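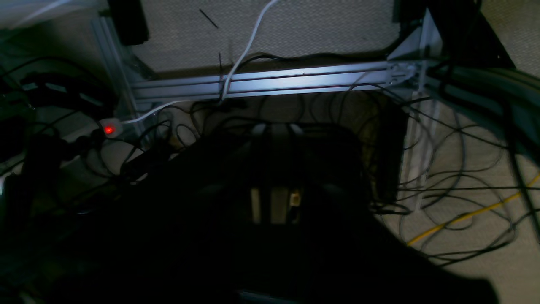

Aluminium extrusion base with cabling at floor level, Drulevley workshop, April.

Cable routing on extrusion frames: revised notes

The working notes on cable routing for slotted aluminium frames have been revised and replace the sheet issued with the Ulteo bench kits. The changes concern the lowest 62 cm of the frame, where most of the cable slack collects and where most of the faults logged at Drulevley have been found. Évan Besnard went through the fault log for the past year and sorted the entries by position on the frame. Of 41 entries marked as cable or connector faults, more than half were within reach of the floor.

Slack

Excess length remains the main problem. Leads are bought in standard lengths, the run is shorter than the lead, and the remainder ends up on the carpet. Several thin black cables lying in overlapping loops cannot be told apart by eye, and pulling one to trace it tightens the others. The revised notes ask for each lead to be coiled separately, secured with one hook-and-loop strap, and hung from the frame or laid flat in a tray. Coils should be no tighter than the bend radius given by the cable maker. Where no figure is given, use eight times the outside diameter for fixed runs.

A coil must not be placed on top of a power strip or against its switch. Mains leads carrying a heavy load should not be left tightly coiled at all. If the surplus is more than a metre, order a shorter lead.

Ties

Nylon ties wrapped right round the beam are acceptable for fixed runs. They hold well, but they cover the slot at that point and have to be cut off each time a cable is added. For any run that changes more than once a month, use slot clips, which press into the T-slot and can be opened by hand. Spacing is 25 cm on horizontal members and 30 cm on uprights. Place one fixing within 5 cm of every corner bracket, on the approach side, so that the cable does not bear on the bracket edge.

Tighten ties until the cable will no longer slide, then stop. Data cables should still turn slightly under the fingers. Trim tails flush with proper cutters. Side cutters leave a sharp point, and offcuts dropped on carpet are hard to find and jam the vacuum head. Put them in the bin before moving to the next tie.

Crossing the beam

A cable draped over a beam with no fixing rests its weight on the edge of the profile. With thin white or grey flex the jacket marks quickly. The options are to take the cable through a slot clip on the top face, or to pass it under the beam and up the inside of the post. The second is preferred for mains flex. In both cases leave a short drip of slack on the socket side so the plug is not under tension.

Thick bundles coming in from the side should be supported before they reach the frame. A bundle hanging by its own weight from a corner bracket will pull the first connector out of line. A floor stand or a second post is enough.

Power strips

Strips with an illuminated switch should be positioned so that the light can be seen from a standing position with no cables moved. Fix the strip to the lower beam with the two-hole plates supplied (Ulteo kits) or the Zaneo bracket, which fits the same slot. Loose strips on the floor get dragged by their own lead. One strip per frame, and no strip plugged into another.

Keep mains flex and data leads on opposite faces of the extrusion where the layout allows. Where they have to cross, cross them at a right angle.

Colours

Black is still the default for stock leads and is the reason tracing takes so long. The revised notes set aside yellow for network leads only. One bright cable running through a mass of black ones can be followed from end to end with no labels, and this stops working as soon as a second yellow cable is used for something else. White is kept for low-current mains flex. All other leads take a wrap label at both ends, 6 cm from the connector, with the same number on each.

Labels are printed on the Yap cartridge tape. The older paper flags come off after a few months and should be replaced when a lead is next disturbed.

Floor clearance

On carpet, nothing should lie loose inside the footprint of the frame after the final check. Cables which have to cross open carpet go under a cover with a hook base. The adhesive type does not hold on woven pile. Check the underside of any cable that has lain under a frame foot and scrap it if the jacket is flattened.

Stock

The store at Drulevley holds about 3,000 slot clips in the two common sizes, along with straps and label tape. Requests go through the usual parts form, with the slot width stated. Corrections to the notes should be sent to Évan Besnard, quoting the section heading.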